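23/07/2022, Trellholm shed, bench 2

Cold morning, heater on early, and I finally got back to the indigo vat after leaving it alone since April (my fault, I know, I know). It smelled right, which cheered me up no end, but the colour was off, more of a murky teal than the yellow-green I was after. Fed it a bit more fructose, stirred slowly, lid on, went and did the weighing.

Wool for today is the Sollska two-ply, 195 g dry, scoured last night and left to soak. I'm still measuring the small stuff into paper cups so the good beakers stay free for the mordant.
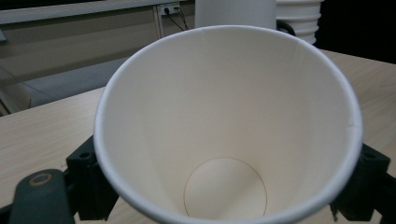
Paper cup, inside.

First dip 2 minutes, out, aired on the rack by the door. Came up a soft grey-blue, bit streaky at the skein ties. I'd tied them too tight again! Loosened the lot with wet gloves on, dripped on my boots, carried on. Second dip was much better and the third got it to a proper denim. I stopped there because I want to keep the darker shade for the Urquhart fleece, and there's only 158 g of that left until they shear.

The alum bath is a separate story. I made up 900 mL and then forgot whether I'd put the cream of tartar in, so down the sink it went and I started over. Write it on the board before you tip it in, not after. The new batch is in the grey tub with masking tape on it, please don't move it, it's for the weld on the Plarnonau skeins.

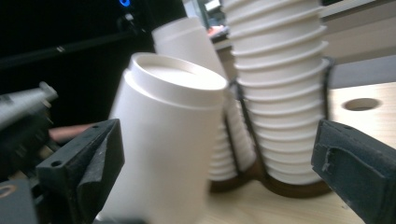
Ruaridh Dow reckons the streaks have nothing to do with the ties and that I'm lifting the skein out too fast and dragging air in with it. Could be. He also says to check the pH before feeding it any more sugar, and I hadn't, so I did, and it was a touch low. Added a pinch of lime and left it to settle.

Still to do: rinse the blues, vinegar in the last rinse, find the other thermometer.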